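4. Setting up the label printer

The Skollard 1602 is sold as ready to print in four minutes. Allow 20. The quick-start card in the box skips the driver step and shows the roll loaded the wrong way round, so put it aside and use this section.

4.1 Loading the roll

1. Switch the printer off at the back. The front button only puts it to sleep.
2. Press both side tabs and lift the lid.
3. Drop the roll in with the labels feeding from underneath, printed side up.
4. Pull the first label past the tear bar and close the lid until both tabs click.

CAUTION: The print head stays hot after a long run. Do not touch it with a bare finger, whatever the sticker says about "cool-touch" parts.

NOTE: Matheson rolls are described as holding up to 1000 labels. Order a spare before a big job – we would not plan a shipment around that figure.
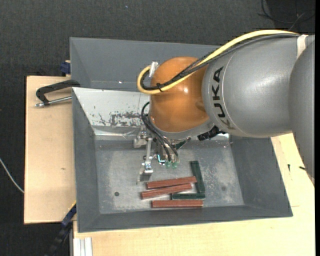
ULITZ, August 27, 2023 – Revised text for 4.2 and 4.3. Replaces the February pages. Checked by Mahlet Tesfamariam and Obaidul Mridha.

4.2 Installing the driver

1. Leave the USB cable unplugged.
2. Run the installer and refuse the "label cloud" trial. It adds no features that we could find.
3. Plug in the cable when asked.
4. Print the test label. If it comes out blank, turn the roll over and try again.

4.3 Calibration

Automatic calibration is supposed to find the gap between labels by itself. On plain white stock it usually does. On clear stock it mostly guesses, and you should enter the label length by hand under Media > Size.

NOTE: The "Smart Darkness" setting makes barcodes look bolder on paper. Whether they scan any better is another matter. Leave it off and test with your own scanner.

If the print still drifts after two calibrations, see section 7 before calling support. They will ask you to calibrate again.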